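4.2 Placing by grid cell

The planner never sees a raw image. It asks a small service, which we call Cassim, for one thing only: the cell of the table in which each object stands, together with a rough heading for its handle or spout. Keeping the question this modest let us swap the perception code without touching the motion code.

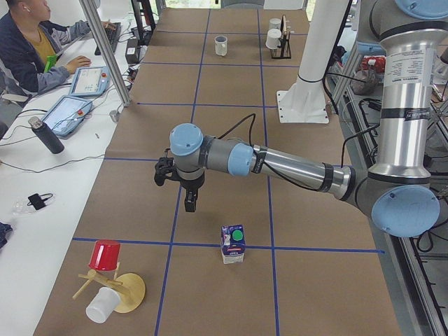 Figure 3. Workspace from the fixed camera (top) and two wrist views.

Cassim works on the fixed view first, and we were glad to find how far a plain color threshold would take us. The blue tape gives the long lines and the cross lines, and every object is then given to the cell that holds its foot. Trouble comes when something stands on a line, as the milk carton does under the open gripper, and in such cases we keep both candidate cells and let the wrist camera settle the matter.
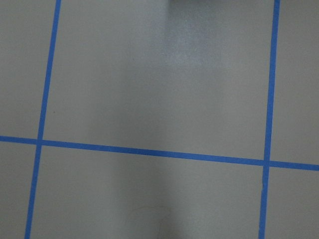
Line fitting in the wrist view borrows its first guess from the arm's joint angles and then refines it over 12 iterations. Glare was our main worry, and a bright patch like the one near the top middle used to pull the fit sideways - Wanda Achterberg cured this by weighting pixels on hue alone. With two crossings in view, the camera's pose over the grid is well fixed, and we accept it directly.

A single crossing is harder, and there we fall back on the pose from the previous cycle.

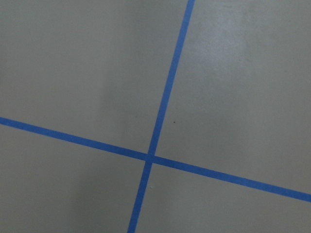 4.3 Timing

Over 3,282 logged cycles, the full query kept pace with the planner, which runs at 10 Hz.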